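Evholm finishing room, workshop notebook
August, entry begun 7:40 a.m.
Kept by Diane Ross. Colleagues may add notes in the margin or on the facing page.

Purpose of this entry: to record the state of the two-arm station before the staffing discussion, and to set down what the finishing staff have told me while it is fresh.

Background for those joining from the Dronditz site. The finishing room handles decorated gift items for the Floltel order. Until this summer every item was picked up, turned, checked on both faces and set down by hand. The present order is 4,000 items, of which 1,160 have been passed and boxed. All of those were done by hand. The station has not yet contributed to the count and should not be credited with any of it in the weekly sheet.

Station settings this morning. Both arms were set to the slow speed. Grip force is unchanged from the previous entry. The wrist camera on the left arm was refocused last week and still gives a soft picture at close range; I have asked for the focus to be looked at again before anyone relies on it for surface marks. Large motifs can be made out. Fine scratches, in my judgment, cannot.

Work at the station, printed floral pieces in pink tones:
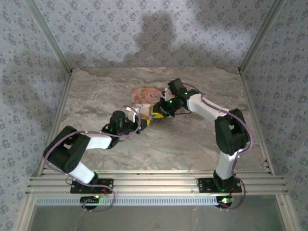
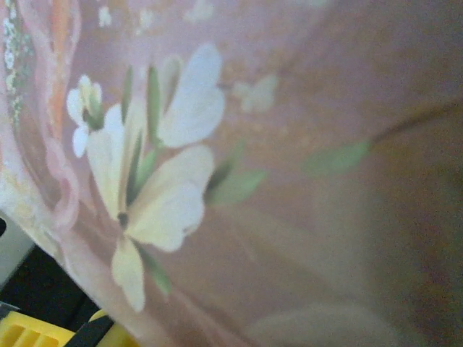 Effect on the work of the room. Three matters were raised by staff and are recorded without names at their request.

First, the checking. Experienced finishers judge a surface by tilting it under the lamp, and they do this while the item is already on its way to the box. With the station, picking up and judging become separate jobs. One person said that she now looks at a screen for faults she would have felt with her thumb. I consider this a fair objection. Until the camera question is settled, the final check stays with a person holding the item, and the procedure sheet has been corrected to say so.

Second, the pace. The hand benches set their own rhythm and people talk while they work. The station needs someone beside it who stops whenever it stops. Two shifts running, that duty fell to the newest member of the team, who had very little to do and was tired by the end of it. The duty will rotate every hour beginning with the afternoon shift. The rotation list is pinned beside the door – please initial it.

Third, hands and wrists. The strongest support for the station came from the staff with the longest service. Turning items over is the part of the job they would gladly give up, and 321 of the remaining pieces are of the flat type that gives the most trouble because there is so little edge to take hold of. If the arms can be trusted with those alone, the change would be welcome to them. They asked that it be put in writing that hours will not be cut as a result. I have no authority to write that and told them so. The request has gone to the office with my support.

Practical notes.
Items for the station are to be handed over one at a time. Do not stack.
Keep sleeves and lanyards clear of the cables when reaching in to place an item.
Any item showing a jaw mark goes in the gray tray with a slip, even if the mark wipes off.
The Ross log (the blue binder, for those who have asked why it is called that) remains the record for stoppages. Write the time and what was being held. "Stuck again" is of no use to the technician.

Open points.
Training hours for the station have been charged to the finishing budget. They belong under equipment. Almost 766 minutes so far, to be moved before the month closes.
Spare jaw pads ordered, no delivery date given.
Dronditz has asked whether two of our finishers could visit to show how the hand check is done. I am in favor, provided the visit is paid time and the finishers themselves agree to go.

Entry closed 11:15 a.m. Next entry after the first full afternoon of rotation. D.R.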